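File boxes and binders: desk or low cabinet?
Office & Home Storage > Paper and filing

Ileana Ene
Posted in February

We moved to shared desks and I've been told to get all my paper off the desktop and into the low cabinet at the end of the row. The person pushing this is going by a Funent guide that claims a clear desk saves you time. I don't buy it. I'm in these files all day, and every trip to the cabinet means getting up and crouching down. My main one is a flat blue plastic file box with a metal clasp on the front edge and a label pocket on the lid.

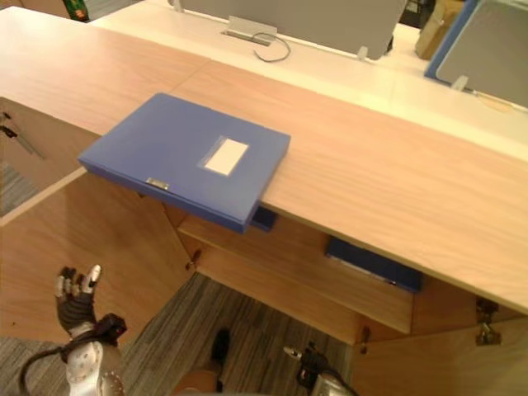 The box I could live with moving. What bothers me more is the binders. The cabinet has a hinged door that swings out over the carpet, and the shelf looks low to me for standing anything up. Has anyone done this and stuck with it for more than 2 weeks? Or does it all creep back onto the desk?

Darius Preda
Member, 26 answers

It creeps back. We did this at the Skavville office and by lunch half the files were on the desks again. I'd keep the one box you use and push it well back from the front edge, where a sleeve can't catch it. Put the rest away. As for guides that promise time saved, I'd like to see who held the stopwatch. Also, fill in that label before you put anything in a cabinet with other people's stuff.

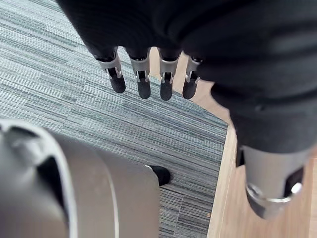

Elfriede Rathjen
Member

I'd go a bit easier on the cabinet than Darius does. Binders don't have to stand. Lay them flat with the spine toward the door, so you can read the label strip and get a finger in the hole to pull them out. Don't stack them deep, though – the bottom one never comes out without a fight. And shut the door behind you. An open one sticks straight out where people walk, and I have the shin to prove it.

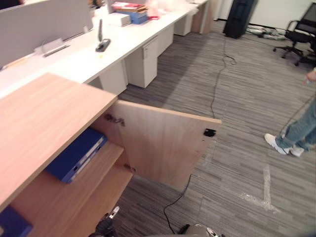 Tincuța Mihăilă
New member

just scan it all. we had 2,000 pages and did it in a month

Ileana Ene
Original poster

Scanning won't work, I need the signed originals. I'll try Elfriede's way with the binders and keep the box on the desk, pushed back. Still not convinced – ask me again when the month is out.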